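Ticket: Wakmont twin-arm bench kit, left arm pauses during sweep routine
Status: Open, waiting on customer
Product: Wakmont bench kit, with Lesau motion software
Opened: September 13, 2026

Customer report

Hello! First off, we love this kit. We've had it on trial at our Dukham workshop and the tidy-up routine (brush in one arm, dustpan in the other) is the best thing we've set it to do so far. One snag. After 30 sweeps or so in a row the left arm stops dead for 6 seconds, then carries on as if nothing had happened. No error on the screen, no warning light. The right arm never does it.

Tried so far: restarted the software, swapped the left and right data leads, dropped the speed from 800 to 4000... sorry, other way round, 4000 down to 800. The pause still comes, only later in the run.

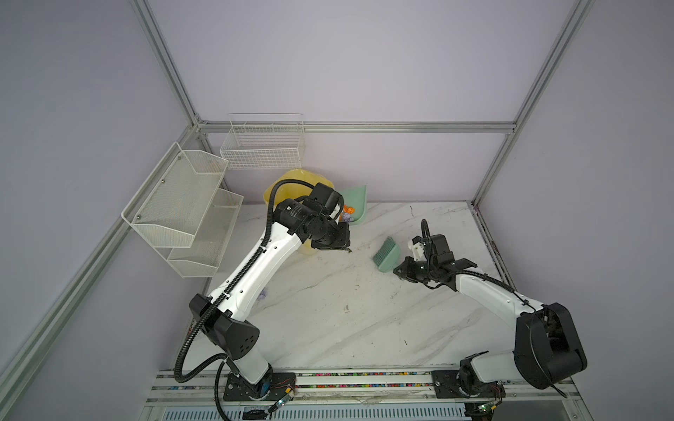

We also ran the left arm on its own with nothing to pick up and got through the whole set without a pause, so I'm wondering if it only shows when both arms are working. Very happy to run more tests, it's a joy to watch!

Reply from Alvarado support

Thanks for such a clear report, and for trying the lead swap first. As the fault stayed on the left, we'd like to rule out the wrist cable. Please:

Power off at the wall and reseat the plug at the left wrist.
Check the cable has slack with the arm at full reach.
Run the two-arm sweep again at 800 and export the log from the Lesau menu.

Customer update

Plug reseated, plenty of slack. Running the long set now and will attach the log when it finishes.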